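From: Rodrigo Vieira
To: prelwood-dev
Subject: Re: [prelwood-dev] planner stalls on thin stems, two-arm config
Date: March 2026

Aníbal Pinheiro wrote:

> I've been running the Prelwood planner on the two-arm table with the
> flower set, and I get long stalls whenever the target is a loose stem
> lying on the wood. Same objects, same start poses, sometimes it plans
> in 84 ms, sometimes it hits the timeout and returns nothing. The
> bouquet in the vase is in the collision map as an obstacle. I've
> already raised the sampling limit and it made no difference. Is this
> the perception side giving me garbage, or is the planner at fault?
> Also, is there any reason the left and right arms should behave
> differently? The left one fails a lot more.
>
> Aníbal

Both, I think, but mostly the perception side. I went through the logs you uploaded and replayed 392 planning requests against the current master branch. Comments in order.

1. Stalls. In nearly every failed request the goal pose is already in collision. The sampler has no chance and burns the whole budget trying to connect to something unreachable. The goal check runs after the inverse kinematics step but only looks at self-collision, so a goal inside the voxel map is passed through as valid. That is a planner bug and it's mine. There is a fix on the branch goal-precheck which tests the full map first and returns GOAL_OCCUPIED straight away. Please rebuild from that and tell me if you still see timeouts.

2. Why the goal is in collision. The segmentation merges stems that cross. When two bunches overlap on the table you get one blob, the grasp point is placed on the long axis of the blob, and the object itself is only partly removed from the map before planning. What's left of the second bunch stays in as an obstacle right where the fingers need to go. Raising the sampling limit can't help with that.

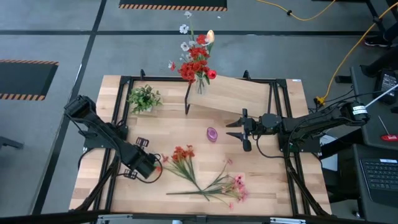

The quick workaround is to set carve_radius in the perception config to 6 cm. The default is tuned for boxes and cups and is far too tight for anything with leaves. You will carve out some neighbouring stems as well, so expect light contact with them. For artificial flowers I would accept that. The proper solution is to split the blob by colour at the bloom end and trace each stem from there, and Arturo Amato has a prototype of this in the Fumdale repository. It is slow and it doesn't handle leaves well, but the interface is the same as the stock segmenter, so you can swap it in with one line.

3. Left against right. Your left arm shares its side of the workspace with the potted plant, and the right one doesn't. The plant goes into the map as a solid convex hull, which is a good deal fatter than the plant. Any elbow-down solution on that side gets rejected. Switch hull_mode from convex to voxel for static objects. Memory use goes up, but not enough to matter at your resolution.

There may be a second cause. Rodrigo Brandão found in September that the joint limits in the left arm's description file were copied from the right without the sign flip on the wrist. That was corrected in the Sastudance package, but if you are still on a locally vendored copy you won't have it. Compare the wrist limits in the two files - if they are identical, yours is the old one.

4. Flowers in the vase. Keep the arrangement as an obstacle, but pad it. Depth through clear glass is poor, and in your point clouds the vase is mostly missing while the blooms are dense. The planner therefore sees a cloud of petals hanging over the shelf with free space underneath, and in two of the replayed requests it routed the forearm through that space. Add a cylinder primitive for the vase by hand and attach it to the shelf frame. Don't try to recover it from depth.

5. Numbers. With the branch, carve_radius changed and the voxel hulls on, the same set of requests gives a median of 494 ms on my machine. That is slower than your good case, but the requests with free goals all return a path now. Most of the time goes into distance queries against the voxel map. Emiliano Mansilla is looking at caching those between requests when the scene hasn't changed, and I'd like to see his patch before touching anything else.

One request: when you rerun, please log with the Mohammadi recorder in full mode, including the raw depth. The last upload had only the processed clouds, so I had to guess at what the segmenter was given. Please also put both arm description files in the same archive.

I'm leaving the ticket open until you have tried the branch. If it holds up on your side I'll merge the goal check by itself and leave the config defaults alone for now, as other people depend on the current behaviour.

Rodrigo V.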